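**Progress report to Darenier — water play tables, 2020-08-01**

Of the 300 play kits in the grant, 229 are packed. Wekesa Lema expects to finish the rest in September. The fish sorting set is now final: a blue tray, a green bucket, a pink bucket and a small net. 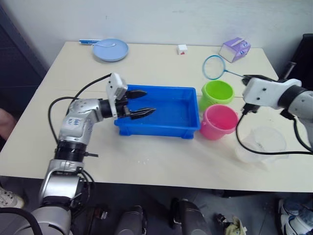
*Fish sorting set with the tray empty.*

Haris Janevski asked for a lighter net, and we changed supplier to Panagiotou. The toy fish go in the tray and are netted across to a bucket — each turn is kept to 10 minutes.

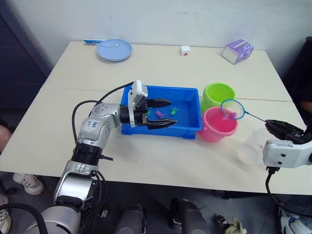
**Will the new net cost more?**

The price per kit stays the same, and Panagiotou is adding 30 spare nets to the order. Dorian Leclerc will send the invoice with the next report.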